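Quilting

Quilting is the joining of two or more layers of cloth by stitches that pass through all of them. In most cases there are three layers: a top, a soft middle called the wadding (or batting), and a backing. The finished piece is called a quilt when it is used as a bed cover, but the same method is used for coats, petticoats, bags, cushions and oven gloves.

The word comes through Old French from the Latin culcita, meaning a stuffed mattress or cushion.

Materials

Cotton is the most common fabric for the top and the backing. It washes well, holds a crease and doesn't slip under the needle. Silk and satin have been used for finer work, and wool for heavy winter covers. Plush and fleece are sometimes chosen as a backing on children's quilts, although the pile makes small stitches hard to see.

Wadding may be cotton, wool, polyester, bamboo or a blend. Polyester is light and springs back after washing. Cotton lies flatter and tends to shrink a little, which gives the puckered look that many quilters like. Older quilts were often filled with whatever was at hand, including worn blankets and raw fleece.

Methods

The layers are first held together with pins, long tacking stitches or a spray glue. Hand quilting uses a small running stitch, worked with a short needle and often with a frame or hoop to keep the work flat. Machine quilting is faster and gives a continuous line. Wide covers sold in shops are mostly stitched on long-arm or multi-needle machines, which repeat one pattern over the whole cloth.

Patterns

Straight lines crossing at an angle give the plain diamond, one of the oldest fillings. Wavy and rounded forms of it are common on bedspreads in a single colour, where the stitching is the only decoration. Other well-known fillings are the clamshell, the cable, the feather and the close, wandering line known as stippling.

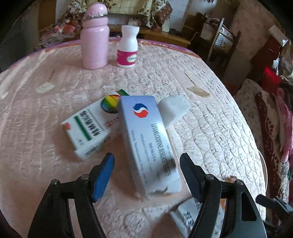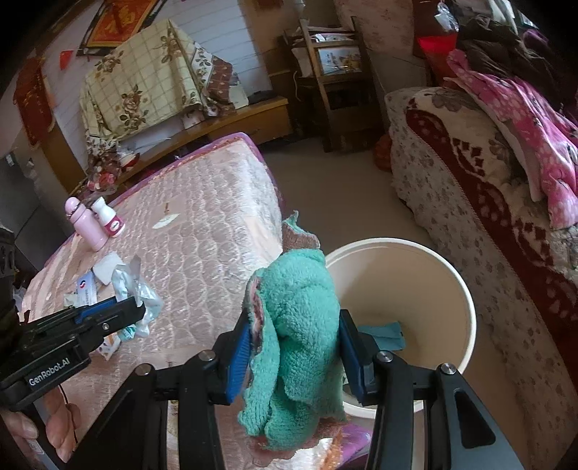

A pale pink quilted bedspread (first picture); plush cloth in teal-green (second picture)

This page was last changed on 29 May 2022, at 17:42.

Care

Most modern cotton quilts can be washed by machine on a cool, gentle setting. Old or hand-stitched pieces are better soaked flat in a bath and dried lying down — wet wadding is heavy and can break the thread if the quilt is hung up. Strong sunlight fades dyes and weakens silk. Quilts in storage should be refolded from time to time along new lines, as a fold left in one place for years will wear through.

Related terms

Patchwork: sewing small pieces of cloth together to make a larger one. It is often used for a quilt top but is a separate craft.

Appliqué: sewing cut shapes onto a ground fabric.

Trapunto: raised work in which extra stuffing is pushed in from the back.

Tied quilt: a quilt held together by knots at set points, with no lines of stitching.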